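Chapter 2
An Afternoon at the Open Day

Before we get to any diagrams or sums, I would like to take you along on a visit. Every September the workshop in Dungate opens its doors to anyone who cares to come, and I have gone so often by now that I know which stairs creak. The first thing you meet is usually a robot hand at work, and people stop there for far longer than they mean to – I certainly do!

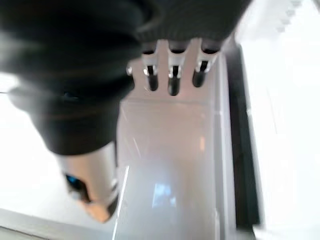

The Dungate staff are patient hosts, and they will happily tell you that lowering a set of fingers into a plastic bin is harder than it looks. Your own hand slows down before it touches the bottom of a drawer, and you never have to think about it. A robot has to be told, or has to learn, and a good part of this chapter is about the difference between those two.

One visitor asked why the fingers needed soft tips when the rest could be metal. It is a lovely question, and we will spend all of Section 2 on it, with a little help from the Kyriakidis grip test.
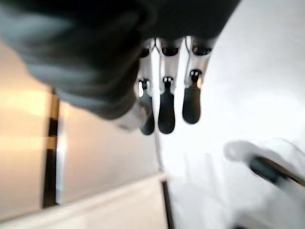

Figure 2. Three fingers with metallic segments and dark, rounded tips.

As you read on, keep a pencil nearby and try each movement with your own hand first. Pick up a coin, then a sponge, and write down which fingers you used.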